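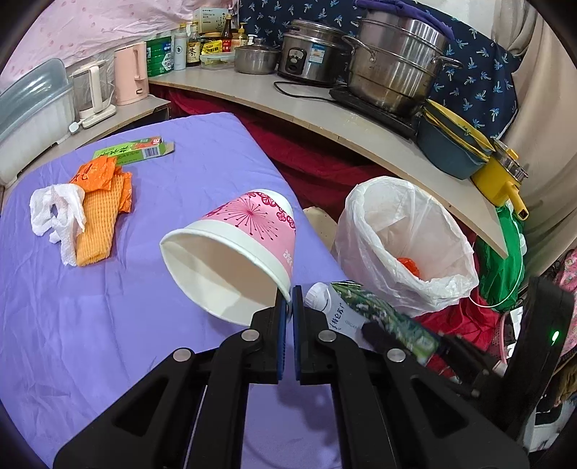

Paper cup, pink flowers on it.

Monday, October
By the Cerneck Diary
Print this entry | E-mail this entry
Reading time: 6 min

Up at 5.50. Dark. Could hear rain in the gutter before I was properly awake and thought, fine, first day of the new timetable, of course it's raining.

Should write this down while I still have it straight. The 29 doesn't go through Cerneck anymore before eight. Pryor put the notice up at the stop two weeks ago, laminated, taped over the old one, and I read it four times and still managed to get it wrong in my head. What I thought it said: the early bus leaves ten minutes sooner. What it says: the early bus leaves ten minutes sooner from Guvesmont. If you want it, get yourself to Guvesmont.

So, walked to Guvesmont. By the canal, then up past the allotments, then that stretch of road with no sidewalk where you're meant to be in the ditch I suppose. Phone flashlight the whole way. One truck, came by way too fast, got me to the knee. Took 40 minutes door to stop. I'd told myself half an hour. I'd told everyone half an hour, at work too, was very breezy about it.

Made the bus. Just. Driver had the door shut already and opened it again, which the old driver would also have done, so that's something. Asked him if this was permanent and he said he only found out on Friday what he was driving. Didn't seem cross about it. Heater going full blast and the windows running, everybody's coats steaming. Sat over the wheel. Sat there thinking about my socks.

Same faces mostly. The woman with the two bags. The school boys who never sit together and then all get off together. The man who reads the free paper back to front was missing and I spent a good part of the ride worrying about it. He gets on at the mill, and the mill stop's gone too. No idea how he gets in now. Don't know where he works, don't know anything about him really except the newspaper. Felt bad all the way to Prindau.

Prindau on time. Early even! Whole thing is faster if you happen to live at one end of it and work at the other. I can see how it looked good on paper. Cut the loop, save the loop. Only the loop is where people live.

Work was work. Wet feet until lunch. Put my socks on the radiator behind the filing cabinet and then forgot them there and had a meeting in bare feet in shoes, which I don't recomend. Must take a spare pair and leave them in the drawer. Also an umbrella. Also a real flashlight, the phone was down to almost nothing by ten.

Called Pryor at lunch. On hold through the whole sandwich. Got a very polite young voice who told me there's a consultation. I said when. She said it closed in August. I said where was it advertised. On the buses, she said. I've been on that bus every working day of my life here and I never saw one word about it, but then I don't know that I look at the walls much. Maybe it was up there the whole time next to the one about feet on seats. She gave me an address to write to. I wrote it on the back of my hand like a child and it had washed off by three.

Coming home's worse in a way. The 5.15 does still go through Cerneck but it waits in Guvesmont for the connection from the train, and the train was late, so we sat there with the engine off and the lights off. Dark outside, dark in. Could have gotten off and walked and been home sooner. Thought that at the start and then thought it again every few minutes, and each time it seemed too late to be worth it. Stayed put. Ate a mint from the bottom of my bag with fluff on it.

Got talking, though. First time in years I think, with that lot. The woman with the two bags said her shift starts at seven and she can't make it at all now, not by any bus, so her son's driving her until he goes back north and after that she doesn't know. One of the school boys' mothers was on and she said they've been told they can be late without a note. A note! As if the note was the trouble. Someone at the back said write to the paper. Someone else said the paper's the same people. I said I'd write to Pryor, and then they all looked at me as if I'd volunteered to, well, write to Pryor. So now I'm doing that.

Home ten past seven. Kitchen a state, left it in a rush this morning and it hadn't fixed itself. Soup from a packet. Bread. Put the big light on and cleared up a bit, took the trash bag through the rooms, felt slightly more in charge of things after.

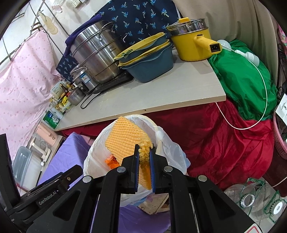 Comment under yesterday's entry, left overnight, no name on it: try the Guvesmont depot in person, they never answer letters, and take the old timetable with you because they'll say that the early bus never stopped at the mill, they said it to us last year about the Sunday one. Go before nine, the manager's gone after that.

Well. Before nine. How would I get there before nine, is what I'd like to ask. By the early bus I suppose - the one I walk 40 minutes to catch. But it's good to know and I did go and look for the old timetable and I do still have it, folded up in the drawer with the batteries. It's the yellow one from before they changed the colors. Mill stop on it clear as day. 6.38. I sat and read it down like a letter from somebody. School, chapel, mill, lower bridge, upper bridge. Half of those I've never gotten off at.

Draft so far, for the letter:

Dear Pryor, I'm writing about the 29 between Guvesmont and Prindau, and the part of it that used to be Cerneck.

Crossed out "used to be Cerneck". Sounds like we've been flooded. Tried again:

I'm writing on behalf of several passengers.

Several. Is it several? The two bags woman, the mother, me, the one at the back. Call it several. Should really ask them tomorrow if they mind. Should find out what they're called too, could hardly put Two Bags at the bottom of a letter.

What I want to say is that an early bus isn't a nice extra. It's the one people arrange everything round. You take a job because there's a bus to it. I took mine because there was a bus to it, there was another one going at the time, nearer, more money even, and no way of getting there without a car. Never regretted it till about seven this morning in a ditch.

Too long for a letter. Leave it in here.

Also must ask what happens when it snows. That road doesn't get plowed past the allotments, never has. I can walk it in rain. Not sure I can walk it in January with ice on it in the dark, my knee's been talking to me all evening as it is. Could get a bike. Don't want a bike. Was offered one last spring and said no thank you, I have the bus.

Things for tomorrow, quick, it's late:

Socks, spare, two pairs.
Flashlight, and check the batteries arent the dead ones.
Old timetable - in the plastic sleeve, not the pocket.
Leave by quarter to six, no later.
Ask driver about the man with the paper. He might know. He might have asked for him at the mill, people do ask.

Rain's stopped, I think. Can't hear the gutter. Shoes are stuffed with newspaper by the door and the alarm's set, checked it, will check it again. Bed.

Print this entry | E-mail this entry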